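Demonstrating for Plider: your questions, my answers
Last updated 9/24/24

I'm Rawan Saab and I look after the demonstration sessions at Fellholm. I kept getting the same emails, so I've put my replies in one place. If yours isn't covered, write to me anyway, I like getting them!

Do I need to know anything about robots?

No. If you can wipe a table and fold a napkin, you can do most of our task list. Elias Shboul had never touched a gripper before March and he's now the person I send new people to when they get stuck (he's also much more patient than I am).

What's the difference between hand-held and remote?

With the hand-held grippers you do the task yourself, right at the table, and the recording gets turned into something the arm can learn from. With remote control you sit at the Bunlow station and drive the arm directly. Most people start hand-held because it feels a lot closer to using your own hands. Remote is slower, and the first hour is a bit maddening — you reach for a cup and stop well short of it, over and over.

How long is a session?

Two hours, with a break whenever you want one. A single demonstration of the tissue task takes me 35 seconds on a good day, and please don't try to beat that. Fast demos are jerky demos, and we end up throwing them out.

What do I wear?

Short sleeves or no sleeves if you can, and nothing dangly at the wrists. You'll have the backpack on, and some setups add a camera on a head strap, so leave big hair clips at home. Tighten the shoulder straps before you pick up the grippers, not after. I still forget this myself.

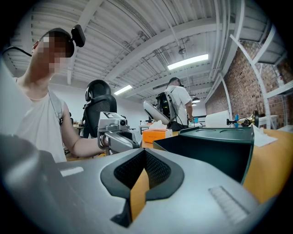 The other thing I'd say is to check where your cable is before you stand up or turn around. Give yourself some slack and keep it behind you.

I dropped something. Do I start over?

Please don't! Pick it up with the gripper and carry on. Maya Ghanem trained one version on nothing but perfect runs, 400 of them, and it had no idea what to do once a cup tipped over. Recoveries are gold to us.

What if I do a task differently from everyone else?

Fine by me, as long as you stay inside the task card. Jad Karaki does everything left hand first and his runs are in the set with the rest.

How many demos does a new task need?

It depends on the task. The last one we added took 78 before Abla Awad was happy with it, and she's fussy.

Can I see what the robot learned from me?

Yes, ask for a Moussa replay when you book and I'll set one up after your session.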